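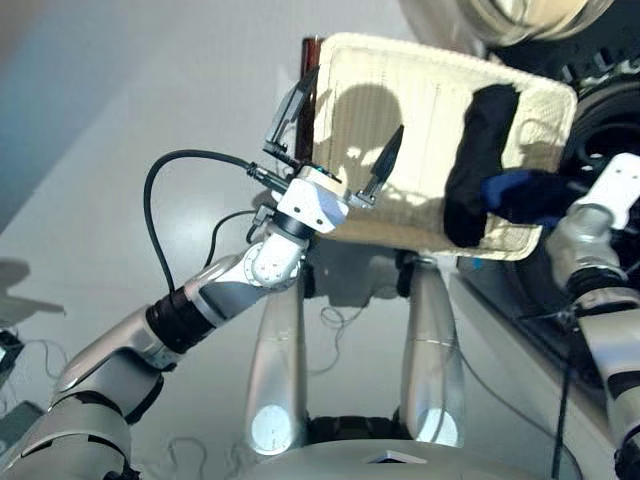

Posonau 생활 도움방 > 세탁·정리 > 침구와 패드

크림색 누빔 패드를 남색 옷이랑 같이 돌려도 되나요

Poonam Katiyar
2019-09-12 조회 442

드럼세탁기를 쓰고 있습니다. 의자에 깔고 쓰는 크림색 누빔 패드가 있는데 겉면이 니트처럼 보송보송한 짜임입니다. Clostico 제품이고 5월에 샀습니다. 세탁 표시에는 물 온도 40도까지, 표백 금지, 건조기는 낮은 온도로 되어 있습니다.

혼자 사는 집이라 빨래가 많이 안 나옵니다. 패드 하나만 돌리면 통이 텅 비고, 탈수할 때 한쪽으로 쏠려서 세탁기가 자꾸 멈춥니다. 다시 헹굼으로 넘어갔다가 또 멈추고, 결국 물이 뚝뚝 떨어지는 상태로 꺼낸 적도 있습니다. 그래서 다른 빨래를 같이 넣고 싶은데 지금 모인 것이 전부 어두운 색입니다. 남색 면 상의, 파란 티셔츠, 검은색 옷 이런 것들입니다. 남색 상의는 산 지 얼마 안 됐고 아직 두 번밖에 안 빨았습니다.

궁금한 것은 이렇습니다. 찬물로 돌리면 같이 넣어도 괜찮은지, 아니면 무조건 나눠야 하는지. 나눠야 한다면 패드 쏠림은 어떻게 해결하는지. 그리고 빨고 나면 패드 안쪽 솜이 박음선 옆으로 뭉치는데 이건 말리면서 펴지는지도 알고 싶습니다. 이염 방지 시트는 집에 없습니다. 사야 하면 사겠습니다.

Jingyi Tian
채택된 답변

나눠서 빠세요. 찬물이면 물이 덜 빠지는 건 맞는데 안 빠지는 건 아닙니다. 두 번 빤 남색 면이면 아직 물이 나올 수 있습니다. 크림색에 보풀이 있는 짜임이면 색이 옮아도 눈에 띄고, 표백 금지 제품이라 나중에 되돌릴 방법도 별로 없습니다. 색뿐 아니라 먼지 문제도 있습니다. 패드에서 나온 밝은 섬유가 검은 옷에 붙으면 테이프로 떼느라 고생합니다.

남색 옷이 얼마나 빠지는지 알고 싶으면 안쪽 시접에 물을 묻히고 흰 수건으로 눌러 보세요. 수건에 파란 자국이 나면 당분간 어두운 것끼리만 돌리면 됩니다. 자국이 안 나도 패드하고는 따로 하는 게 낫습니다. 문지르는 것과 한 시간 동안 같이 젖어 있는 것은 다르니까요.

쏠림은 밝은 색 수건으로 잡습니다. 저는 패드 한 장에 흰 수건 3장을 넣습니다. 패드를 반으로 접어서 통 안쪽 벽을 따라 둥글게 두르고, 수건은 맞은편에 펴서 넣습니다. 돌돌 말아서 넣으면 물 먹고 한 덩어리가 되어 더 쏠립니다. 탈수는 중간 속도로 하고, 그래도 멈추면 문 열고 위치만 바꿔서 탈수만 다시 돌리세요. 헹굼부터 다시 할 필요는 없습니다. 수건도 보풀이 많이 나는 새것 말고 쓰던 것으로 넣으세요.

솜 뭉침은 탈수 끝나자마자 손봐야 합니다. 양쪽 끝을 잡고 몇 번 털고, 평평한 데 놓고 박음선 사이를 손바닥으로 밀어서 폅니다. 다 마른 다음에 하면 잘 안 펴집니다. 건조대에 걸쳐 놓으면 가운데에 접힌 자국이 남으니까 눕혀서 말리고 중간에 한 번 뒤집으세요.

어두운 옷은 이렇게 하면 됩니다.

뒤집어서 넣는다. 소매가 안으로 말려 있으면 빼고 뒤집는다.
세제는 표시량보다 조금 적게. 남색에 하얗게 남는 자국은 덜 녹은 가루세제일 때가 많다.
끝나면 바로 꺼낸다. 비틀린 채로 통에 두면 주름이 그대로 잡힌다.

꺼낼 때 바로 바구니에 쌓지 말고 세탁기 앞에 받칠 것을 하나 두고 그 위에서 한 장씩 풀어 주면 편합니다. 바닥에 끌리지도 않고요.

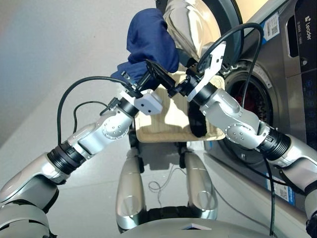
남색 옷과 밝은 베이지색 나무 트레이, 뒤쪽은 드럼세탁기

나무 쟁반을 쓸 거면 젖은 옷을 오래 올려 두지는 마세요. 칠이 안 된 나무는 물 얼룩이 생깁니다. 어두운 옷은 어깨선 맞춰서 한 번 털고 그늘에 너세요. 해에 바로 널면 어깨 쪽부터 바랩니다.

Bleddyn Prosser

저는 그냥 같이 돌립니다. 찬물에 이염 방지 시트 2장 넣고요. Trikitz 시트 쓰는데 한 번도 문제 없었습니다. 근데 제 패드는 회색이라 티가 안 났을 수도 있겠네요.

Kamlesh Chaudhary

시트는 보험 정도로 생각하는 게 맞습니다. 물에 풀린 색은 어느 정도 잡아 주는데, 젖은 남색 옷이 패드에 눌린 채로 있으면 닿은 자리는 시트가 못 막습니다. 저는 그렇게 해서 아이보리색 방석 모서리가 푸르스름해졌습니다. 세탁 끝나고 저녁까지 통에 놔둔 게 컸던 것 같습니다.

이미 옮았을 때는 말리지 말고 바로 다시 빠세요. 건조기에 넣으면 더 안 빠집니다. 산소계 표백제도 표백제라서 표시에 금지라고 되어 있으면 제조사에 먼저 물어보는 게 좋습니다. 제 방석은 세 번 다시 빨아서 많이 옅어졌는데 완전히는 안 돌아왔습니다.

그리고 패드 가장자리에 다른 색 천으로 테두리가 둘러져 있으면 거기서도 물이 나올 수 있으니 처음 빨 때는 그 부분도 흰 수건으로 눌러서 확인하세요.

Poonam Katiyar
댓글

답변 감사합니다. 수건으로 눌러 보니 남색 상의에서 파란색이 묻어 나옵니다. 따로 빨았습니다. 패드는 수건 넣고 돌렸더니 탈수 때 한 번 멈췄고, 위치 바꾸고 탈수만 다시 하니 끝까지 돌았습니다. 솜은 한쪽 구석이 아직 좀 뭉쳐 있습니다. 덜 말랐을 때 한 번 더 밀어 보겠습니다.

Jingyi Tian
댓글

구석은 박음선 쪽을 손가락으로 집어서 살살 뜯듯이 풀고 나서 미세요. 그냥 밀면 더 몰립니다.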